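Changes to the household electrical collection at Buchanan House

Residents of Buchanan House and the adjoining Dilodside flats are advised that the arrangements for small electrical items will change from September. The present collection point beside the bicycle store will close, and items will be received at the ground-floor office in the Dutard building. The office is reached from the courtyard side and has step-free access.

The change follows a review of the bicycle store area, where items left outside collection hours had begun to obstruct the fire door. The management office received several complaints on this point during the spring and is grateful to those residents who wrote in.

Items will be accepted on weekday mornings until 11.30. Residents should ring the bell and hand items over in person. Nothing should be left in the corridor or on the courtyard steps. Residents who are unable to carry an item to the office may ask for it to be collected from their door, giving 2 working days' notice. There is no charge for this, although each household is limited to 5 items in any one month.

The following will be accepted: kettles, toasters, irons, radios, table lamps, hairdryers, chargers and extension leads. Televisions, microwave ovens and anything containing a refrigerant remain outside the scheme and should be taken to the council site. Loose batteries may be placed in the tube by the post boxes, as at present.

Items in working order will be passed to Plusik, the reuse workshop, which tests them before they are offered for sale. Roughly 30 households made use of the scheme last year, and lamps and kettles were the items most often handed in. Plusik has asked that flexes be wound and tied, and that any separate parts be placed in a bag with the main item.

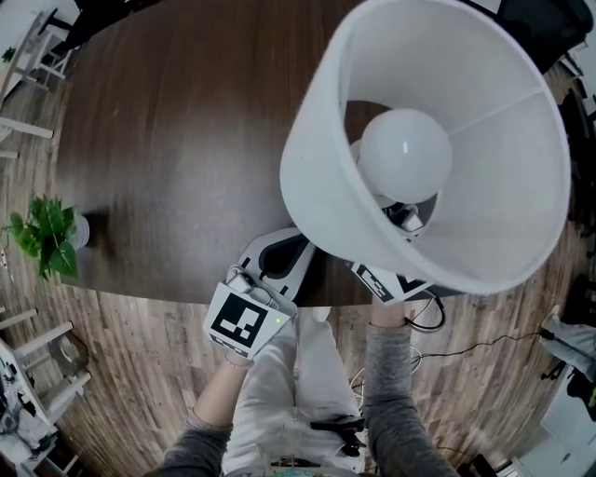

A table lamp with its fabric shade and frosted bulb.

Residents handing in lamps are asked to leave the shade with the base wherever possible. Glass shades should be wrapped in newspaper - the office does not keep packing materials. Spare bulbs may be included if they are in their original boxes.

Questions about the new arrangements may be put to the management office in writing or by telephone during office hours. A printed copy of the list of accepted items is available on request, and a large-print version will be displayed in both entrance halls.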